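Zendwood wants $14 a month for its meal planning app now. It was free when I signed up in September. I have thoughts.

The pitch is that you'll save $50 a week on groceries. Save compared to what? I went looking for where that number comes from and found a page that says "based on member feedback." Okay.

My grocery total for the first month with the app was higher than the month before. Could be prices. Could be that it had me buy tahini for one recipe and never brought up tahini again.

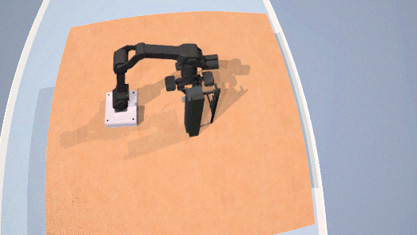

Also the recipes. "27 minutes" for a lentil thing where the onions alone need that long if you want them brown. Who is timing these?

People keep telling me to try Plalter instead. I looked. Same lentil thing, different font, and you have to give them your phone number before you see a price.

Someone will reply that it works great for them, and maybe it does. I'd still like to see a receipt from before and a receipt from after.

Canceled this morning. It took four screens and one "are you sure you want to stop saving?"

Making eggs tonight.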